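Buying secondhand baby clothes: your questions

Jamila Howlader has bought and sold children's clothes for 11 years and answers the questions we get most often. She isn't easily impressed.

Is secondhand really cheaper?

Sometimes. A plain vest from a supermarket multipack can cost less new than a used one once you've paid postage. The savings are in coats, snowsuits and shoes for special occasions, where the new price is silly. Work out the total with delivery before you get excited about a bargain.

Are "bundles" good value?

Be wary. A bundle is often two things you'd want and a pile the seller couldn't shift. I once looked through 457 bundle listings on Tralano for a talk I was giving, and most of them didn't give a size for every item. If the seller won't list the contents, assume the worst of them is at the bottom.

What does "excellent used condition" mean?

Whatever the seller wants it to mean. Ask direct questions: any marks, any bobbling, do all the poppers close? A seller who answers "lovely condition hun" hasn't answered.

Can I trust the age on the label?

No. Labels differ so much between makers that a 6–9 months from one will swamp a baby who has outgrown the same size from another. Ask for the length from shoulder to crotch, and measure something at home that fits now.

Fulomow has a "verified seller" badge. Does it help?

It tells you they confirmed an email address. I wouldn't pay extra for that. Read the bad reviews and see how the seller replied to them.

Do I need a special detergent?

I've never seen a good reason for one. Wash everything before it's worn, following the care label, with whatever your household already uses and gets on with. Niltumine sells a "preloved refresh" powder at twice the price of my usual stuff. I tried it on half a load and couldn't tell which half.

What about that secondhand smell?

Perfumed sprays sit on top of it. Wash, dry outdoors if the weather lets you, and wash again. If it still smells of smoke after two goes, I'd give up on it.

What shouldn't I buy used?

Anything with a drawstring at the neck, loose buttons or a broken zip. I'd also leave sleeping bags with worn poppers or a stretched neck. Some people say never buy used shoes. For a baby who isn't walking I think that's fussy, but once they're on their feet I buy new and get them fitted.
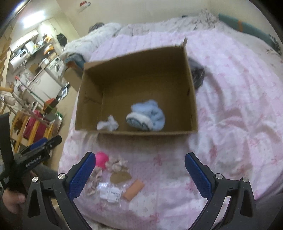 How should I store things for the next baby?

Clean and completely dry, sorted by size, somewhere that doesn't get damp. Lofts are worse than people think. Vacuum bags are fine for cotton, though padded things can come out flat and stay flat — my sister Nazma's snowsuit never recovered. Check for moths in April, whatever the lavender sachet promises.

Is it worth selling ours on afterwards?

For a good coat, yes. For sleepsuits, count your time. Nimal Kumarasinghe, who runs our swap table, reckons he made less than the bus fare on his last lot. Gazi takes up to 9 per cent of the sale, and the packaging is on you. Giving them to a friend takes five minutes.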